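Rivville Community Garden – monthly meeting, 2024-07-24

Consuelo Orozco chaired and took these notes. Good turnout for a hot evening, and thanks to everyone who dragged chairs out to the shade by the shed!

**June minutes.** Approved with one fix: the bed we gave the school is bed 12, by the Jilley Street fence.

**Tomatoes.** What a year! The plants along the south fence are over the top wire and the first Romas are coming in. A few people have blossom end rot on the lower fruit. We talked over watering and agreed that a long soak every other day beats a quick splash every evening. Anyone with spare straw, please leave it by the gate and it will get used.

**Water.** The second spigot is fixed and no longer drips. The long hose has a split near the end, so we'll cut it and put on a new fitting. Please turn the water off at the wall when you finish – the sprayer alone doesn't hold, and the path by the beans was a swamp twice this month.

**Compost.** Bin 3 is ready to use and smells wonderful (yes, really). Take two buckets per bed to start with, then help yourself after the weekend if there's any left. Bin 1 is full, so please stop adding to it. No more corn cobs unless they're chopped.
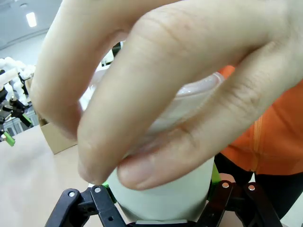 **Seed swap and tasting.** We're on for the last Saturday of next month's school break, or whichever day the hall can give us; Consuelo will call them. More than 2 dozen kinds of seed are promised already, including the purple Bai beans that did so well on the trellis. Cold mint tea and cucumber water for everyone. We'd like to skip disposables this time, so bring a cup from home, any plain white one like the cup with the fingers pressed to it is fine, and put your name on the bottom with tape. Labels for the seed packets should give the plant, the year and the bed it grew in.

**Paths.** Plonura Landscaping has offered us a load of wood chips, free if we can take the whole pile. Agreed with loud cheers. We need wheelbarrows and strong backs for a morning, starting with the main path and then the strip behind the herbs.

**Other business.** Squash bugs are back. Check under the leaves and scrape off the eggs. The lost blue gloves are on the hook in the shed. Zucchini on the share table is for anyone, please take 2!

**To do**

- Hose fitting and new washer – Consuelo
- Call the hall – Consuelo
- Reply to Plonura about the chips – Consuelo
- Sign-up sheet for wheelbarrows – on the shed door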